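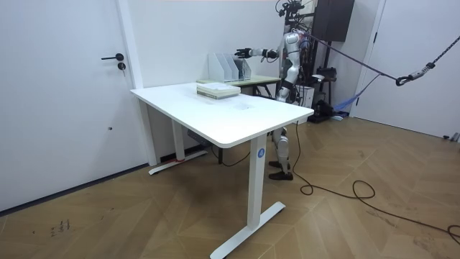 Week 2 notes: interior ministries and shared police records

An interior ministry usually handles four things: police, border control, civil registration and emergency response. The last two get less attention in the press but take up much of the staff. When ministries of different countries agree to work together, most of the daily work is paperwork, and it moves slower than the speeches suggest. Think of a row of white magazine file holders standing upright on a table, one for each partner country. A request comes in, goes into its holder, and waits for an officer who reads the language.

Types of agreement

Bilateral: 2 ministries sign, usually for a fixed term. Easy to change.
Multilateral: 3 or more. Harder to change, and each member may add reservations.
Working protocol: signed below the level of minister. Covers forms, deadlines and contact points.

Case for class: the Gorkine protocol

The reading by Celina Zieliński follows 2,000 requests sent under the Gorkine protocol. Of these, 86 were refused. Look at her table of grounds for refusal and note how many are formal (wrong form, missing signature, no translation) and how many touch on the substance of the case. She does not cover requests that were withdrawn. Keep that in mind when you use her totals.

Terms to know: contact point, requesting state, reservation, ground for refusal, dual criminality.

For next week

Read the Clultach chapter on border liaison officers. Write one page on whether a contact point should sit inside the police or inside the ministry. Hand it in on paper to Kourosh Azimi before the lecture.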